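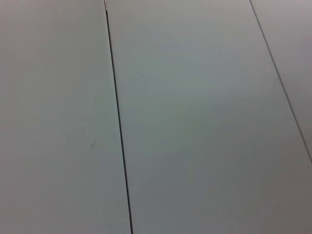

## 1. Relora trial, panel inspection cell

The Relora kit has been on the bench since January. Stetano supplied it on loan and Flallo is paying for consumables only. The meeting went through whether to buy, extend the loan or send it back.

- Panels are laid edge to edge, matte grey face up. The wrist camera looks along the seams and at the face for marks.
- Seams come up clearly. Faint scuffs close to the panel colour are harder, and the default setting passes too many of them.
- Small bits of debris in a gap are sometimes reported as edge damage. Staff are to brush the seams before each run until this is sorted out.
- Cycle time is 38 seconds a panel. The quote said 40, so no complaint there.

**Action:** production to ask Stetano for the low-contrast setting and try it on the next batch.

## 2. Cost and terms

The purchase quote covers the arm, gripper, wrist camera and 2 days of training. Spare camera covers are extra. The service plan was priced separately and takes in software updates, but not call-outs after 5 p.m.

It was asked whether the loan could run until we have put 1000 panels through. Stetano has said yes by phone. We want it in writing.

**Action:** office to get the extension by email before Wednesday.

## 3. Stöckli unit

Stöckli has offered a fixed overhead camera as an alternative. It is cheaper to run but can't be moved between benches, and we would need to rebuild the lighting. Most of the meeting preferred to finish the Relora trial first. One member wanted both tested side by side and asked for that to be noted.

Agreed: no order with either supplier yet. Stöckli to be told we are still looking.

## 4. Other business

- The gripper pads need a spare set. Add to the next consumables order.
- Defect labels on the report sheet don't match the ones in our own log. Keep our wording and change the sheet.
- The bench by the roller door is too draughty for the cell. Leave it where it is.

Next meeting Wednesday, 2 p.m., lunch room.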